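Plestel Heated Towel Rail by Grovance

The Plestel is a ladder-style towel rail for bathrooms, shower rooms and cloakrooms. It can be plumbed into the central heating or run as dual fuel with a separate element, so towels can be warmed in summer when the boiler is off. Valves are sold separately – choose angled if your pipes come out of the wall, straight if they come up through the floor.
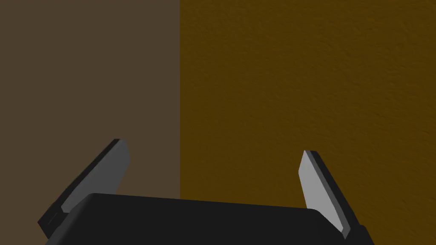 Fitting

Wall brackets, a blanking plug and a bleed valve are in the box. Allow 70 mm between the wall and the centre of the pipes. On a stud wall, fix into the timbers or a solid backing board. Electric elements must be fitted by a qualified electrician.

Finishes

Mäkelä White and Hillholm Grey, both powder coated. Wipe with a soft damp cloth and avoid bleach or limescale sprays – they dull the coating. 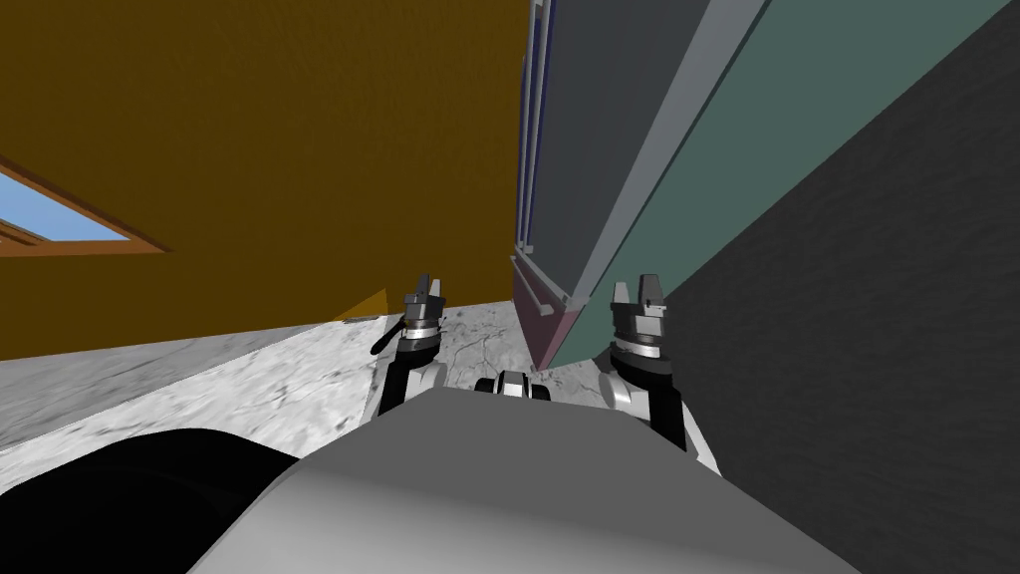 Both finishes are held in stock and sent out within 2 working days. Matching valves take up to 7. The rail has an eight-year guarantee against leaks, provided the system contains inhibitor. For trade orders ask for Marjatta Keskinen in the sales office.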